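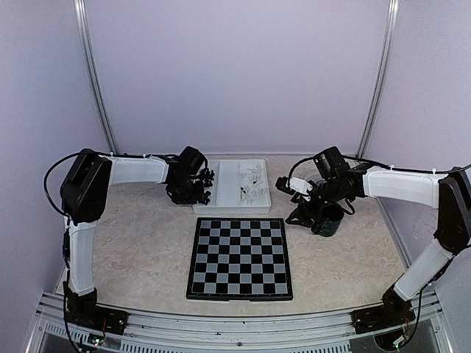 4/5/22

예산표를 오늘 안에 넘겨야 해서 오전은 거의 견적서만 봤다. Fasetthorpe에서 온 금액은 1638달러, 예비 서보와 그리퍼 부품을 합친 가격이다. 운송비는 빠져 있다. 작년 표에는 운송비를 소모품에 넣었던데 올해는 줄을 따로 만들었다. 말을 담아 두는 반투명 트레이도 목록에 올릴지 고민했다. 오른쪽 칸에 흰 말과 어두운 색 말이 한데 들어가 있으면 집을 때 서로 붙어서 곤란하다. 칸이 더 잘게 나뉜 제품을 찾아봤는데 Honcombe 것은 높이가 높아 손가락이 벽에 걸릴 것 같다. 일단 보류.

초록색 컵은 예산과 상관없다. 새로 살 물체 세트에 컵 종류가 이미 들어 있으니 따로 주문하지 않는다.

점심 전에 케이블 길이를 다시 적었다. 왼팔과 오른팔은 같은 길이로 주문해도 된다. 위로 둥글게 도는 여유분까지 넣어야 해서 처음 적은 값보다 조금 늘렸다. 흰 케이블 타이는 서랍에 남은 것을 쓰기로 하고 목록에서 뺐다.

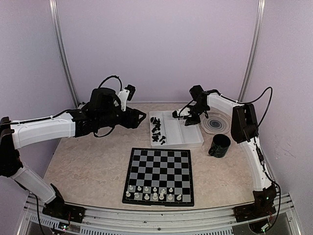
흰 말은 판 앞쪽에 두 줄, 검은 말은 트레이 왼쪽 칸.

체스 말은 한 벌을 더 사는 쪽으로 정했다. 폰이 하나라도 없어지면 배치 작업을 그대로 할 수 없는데, 같은 크기의 말을 낱개로 파는 곳을 못 찾았다. 한 벌 가격이 크지 않으니 예비로 두는 게 낫다. 투명한 원형 접시는 하나로 충분하다고 적었다.

카메라는 의견이 갈렸다. 손목 카메라를 해상도 높은 것으로 바꾸자는 말이 있었고, 나는 고정 카메라를 먼저 늘리자고 했다. 팔이 판 위로 내려오면 손목 뭉치에 가려서 위쪽 칸들이 잘 안 보인다. 손목 쪽 해상도를 올려도 이 문제는 그대로 남는다. Saithong의 고정형이 397달러인데 거치대 포함인지 불분명해서 메일로 물었다. 저녁까지 답이 없어서 표에는 거치대 별도로 적어 두었다.
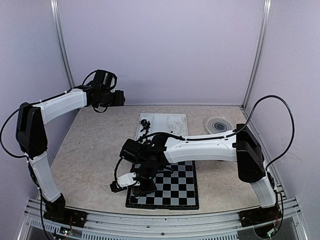
오후: 납기와 순서

Fasetthorpe 납기는 주문 후 14일. Narnon 일정표에는 5월에 작업대를 한 벌 더 세우는 것으로 되어 있으니 늦어도 다음 주에는 발주가 나가야 한다. 승인이 늦어지면 서보만 먼저 사고 그리퍼 부품은 다음 분기로 넘긴다. 그 경우를 대비해 표를 2개로 만들었다. 하나는 전액, 하나는 서보와 카메라만.

새 작업대 상판은 지금과 같은 베이지색 무늬로 맞추고 싶지만 같은 것을 아직 파는지 모르겠다. 배경이 달라지면 기존 데이터와 섞어 쓸 때 따로 확인할 일이 생긴다. 벽 패널도 마찬가지라 색상 번호를 찾아봤는데 예전 구매 내역에는 품명만 있고 번호가 없다. 업체에 문의할 것. 알루미늄 프로파일은 규격만 맞으면 어디 것이든 괜찮다.

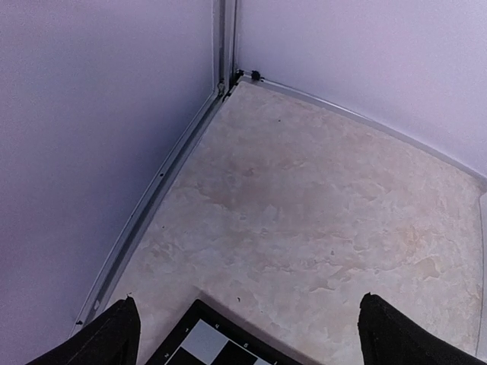
패널 고정용 클립과 나사는 금액이 작아서 소모품 줄에 묶었다. 예전에 이런 것을 한 줄씩 적었다가 표가 두 장으로 늘어나서 다시 써 오라는 말을 들은 적이 있다. 체스판은 지금 것을 계속 쓰고, 새 작업대용으로 같은 판을 하나 더 넣었다.

공구는 이번에 신청하지 않는다. 육각 렌치 세트가 낡긴 했지만 아직 쓸 만하다.

다섯 시쯤 표를 보냈다. 운송비 칸은 견적을 못 받아 비워 두고 메모만 달았다. 내일 할 일은 Saithong 답장 확인, 상판 재고 문의, 그리고 Honcombe에 낮은 트레이가 있는지 물어보는 것.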